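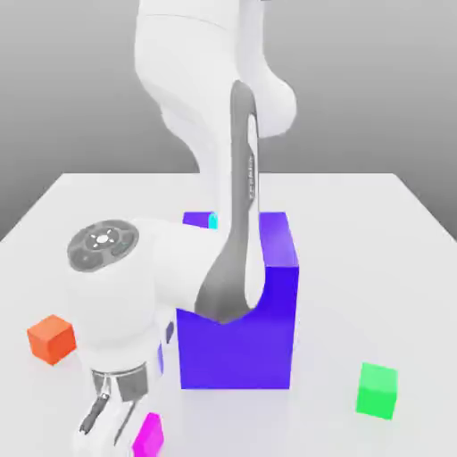
Getting the Minutes Out: Notes for the Skurbridge Talk

Speaker notes, cleaned up a little for people who asked for them afterward. The slide numbers are gone. Where it says "pause" I stopped for a show of hands.

Opening

Thank them for having me. Mention the parking if it's still bad.

I take minutes for a living. I have done it for a school district, for the water board in Zillness, and now for the Keskin housing co-op and whoever else calls. My talk is about the gap between the end of a meeting and the moment people can read what was decided. In Skurbridge that gap was 15 weeks when I started looking at it. You had meetings in spring whose minutes went out after the summer break.

Pause. Ask who in the room has had to vote on minutes from a meeting they couldn't remember.

Why it takes so long

People assume the typing is the slow part. I can type up a two-hour meeting in an evening. The slow part is the waiting. The draft goes to the chair, the chair is busy, the chair sends it to someone who spoke, that person wants to change what they said. Then it sits until the next meeting because approval has to happen in the room.

Tell the Zillness story. Keep it short. A draft went back and forth over the word "agreed." One member said the board had only "noted" the pump repair. By the time it was settled the pump had been repaired, paid for and had broken again.

The other cause is length. If you write down everything everyone says, everyone has something to correct. A transcript invites edits. Most state laws and most bylaws ask for far less than people think, so read yours. Don't go by what the last clerk did.

What belongs in minutes

Go slowly here, people write this down.

Who was there and whether there was a quorum. When it started and when it ended. Each motion in the exact words it was voted on. Who moved it, if your rules ask for that. The result. Anything somebody was told to go and do, with a date.

Discussion gets 2 or 3 sentences for each item, and only if a reader would be lost without them. "Members asked about the cost of the roof and whether it could wait until spring" is plenty. You don't need to say which member asked.

Leave out jokes, compliments, and the word "lengthy." If you write "after lengthy discussion" you are giving an opinion.

Someone will ask about thank-yous. I put them in if there was a motion of thanks. Otherwise I leave them out and take the complaints.

Writing in the room

I write the minutes during the meeting now, in finished sentences, on a form made up beforehand from the agenda. The headings are already there. The names are already there with a box beside each. When a motion comes up I stop them and read it back before the vote.

Stopping a meeting is uncomfortable the first few times. The line I use is "Can I read that back so I have it right?" and then I wait. Most chairs come to like it. About half the motions I read back get changed before the vote, and those are the ones that would have caused a fight later.

If the chair won't allow it, ask for motions in writing. Leave a stack of half sheets on the table.

Pause. Ask if anyone already does this and how it went over.

The draft

Send it the next morning with DRAFT at the top of every page. Send it to everybody at once, including the chair. If your chair insists on seeing it first, agree on a limit. In Keskin the chair has until noon two days after, and then it goes out as it stands.

Corrections come to me in writing. I sort them into two piles, mistakes and wishes. Mistakes get fixed. A wish is when somebody would like to have said something better than they said it. Those people can raise it at the next meeting, and it goes into the next minutes.

Post the draft where the public can find it, if your rules let you. I was nervous about this. In the first month we had a phone call about a misspelled street, and I fixed it.

Recordings

I get asked about these every time, so do it before the questions. Record if you're allowed to, and say so out loud at the start. Use the recording to check a motion or a number. Don't listen to the whole thing again at your desk. Have a written rule for how long you keep it and follow the rule, because a recording that should have been erased and wasn't is still a record somebody can ask for.

Check the batteries. I carry spares in my coat.

Where Skurbridge is now

The November minutes were out in draft the next day and approved at the following meeting — no changes except a middle initial. The Javell Street hearing took longer, mainly on account of the exhibits. Exhibits are a separate talk. Number them as they are handed in and don't let anyone take theirs home.

Questions

Likely ones: closed sessions, people who join by phone, what to do when you are the clerk and also a voting member. On closed sessions, say to ask their attorney and move on. For phone members, note when they joined and when they dropped off.

Leave the blank forms by the door. Bring back the extension cord.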